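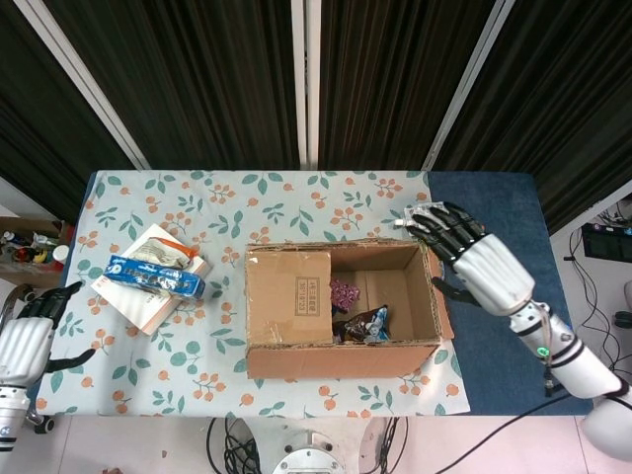
Natalina Ferraro asked whether the packing rules still apply when the table is only being used for snacks and nothing can break. They do. Light goods slip and crush easily, and the Varkley workshop standard makes no exception for them.

Packing With a Robot: Table and Box Rules

Before starting
Clear the table of cups, keys and phones. A tablecloth is allowed if it lies flat and does not hang where an arm can catch it.
Set the box within reach of both arms. Flaps should be folded fully in or fully out.
Route cables away from the walking path.

During the work
Keep hands off the table while either arm is powered. Stop the arms before straightening a box or picking up a dropped item.
Foil and plastic wrappers should be gripped by the sealed edge. A full grip on the middle of a pouch may burst it.
Place heavy items first. Books go flat on the bottom, with bags and packets on top.
Two people must be present for any session longer than 2 hours.

After the work
Park both arms clear of the box before switching off. Wipe the fingers with a dry cloth.
Enter any crushed or torn package in the log under form 724.

Questions about these rules may be sent to Neema Kashindye at the Varkley front desk. The next revision is due in April.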